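3/31/22
By Reinaldo Fontes

Ceasefire verification and the problem of attribution

These notes cover the second half of the March block. The first half dealt with how ceasefires are negotiated; the concern now is what happens once the text is signed and a monitoring body has to decide whether it is being observed. The running case is the Fekora agreement between the Suradard government and the northern command.

1. Terms

Violation: an act prohibited by the text. Whether an act is prohibited depends on the drafting. Fekora bans "offensive movement" but doesn't define "offensive", so the resupply of forward posts was disputed from the first week.

Incident: anything reported to the monitors. Most incidents are never classified as violations. Students regularly confuse the two when citing monitoring data, and marks will be deducted for it.

Attribution: the finding that a named party committed the violation. A monitor may confirm that shelling occurred and still decline to attribute it.

2. What the Fekora text required

The agreement set a separation line, a withdrawal of heavy weapons behind it, and a joint verification body with its office in Nijs. Each party had 60 days to complete the withdrawal and declare its storage sites. The body could inspect a declared site on notice. It had no power to inspect an undeclared one without the consent of the party holding the ground.

That last provision was a condition of signature for both sides. It is common in agreements of this type and should not be read as a drafting error. Parties that expect to fight again will protect their reserves, and a text that threatens those reserves tends not to get signed.
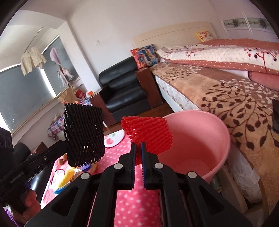

A written response to the draft of this handout disagreed: the consent clause was no price of signature, it argued, because the northern command had already accepted challenge inspections in the earlier Fisach talks and withdrew the offer only after the government declined to reciprocate. On that reading the clause reflects one party's preference, later adopted by the other as cover.

The objection is a fair one and the Fisach drafts support part of it. They show an offer of challenge inspections limited to the river districts. They don't show that the offer would have survived extension to the whole line. Treat the point as open, and if you use it in the essay, cite the draft and not the press statements issued afterwards.

3. Reading the incident data

The Nijs office logged 3,045 incidents in its first year. Three cautions apply.

(a) Reporting effort varied. Patrols were concentrated on paved roads, and the eastern sector went largely unobserved through the wet months. A fall in logged incidents there is not evidence of a fall in firing.

(b) The parties were themselves a source. Liaison officers could lodge complaints directly, and did so in bursts before each review meeting. Complaints lodged in this way should be separated from patrol observations before any trend is plotted.

(c) The unit of count changed. Early reports logged each detonation; later ones grouped detonations at one location within an hour. The two series cannot be joined without recoding.

Of the cases referred to the full body, 64 were examined on site and 16 led to an attributed finding. The remainder closed as "unable to determine". Some of the literature treats this as failure. A narrower view is that the body attributed where physical evidence was available and access was granted, and its mandate went no further than that.

4. Incentives to withhold attribution

A monitoring body depends on the parties for movement permits, security guarantees and, in this case, fuel. Public attribution puts these at risk. The Nijs office dealt with the problem by issuing findings to the parties first and publishing a summary after a delay, with the name of the responsible party sometimes omitted.

Private findings preserve access but weaken deterrence, as the cost to the violator is low. Public findings do the reverse. The relative weight of each depends on whether an outside guarantor is prepared to act on a finding. Suradard had no such guarantor after the first year, and you should consider whether the office's practice would have been defensible with one in place.

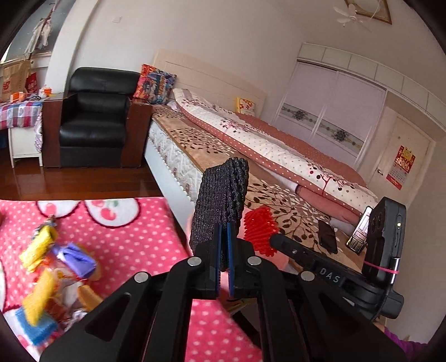
5. Preparation for the tutorial

Read the Fekora text in full, including the annex on storage sites. Bring a marked copy.

Prepare a one-page memorandum to the head of the Nijs office on whether a named finding should be published in the case allocated to your group. State the evidence relied on, the access likely to be lost and the duration of any recommended delay. Memoranda without a recommendation will be returned unmarked.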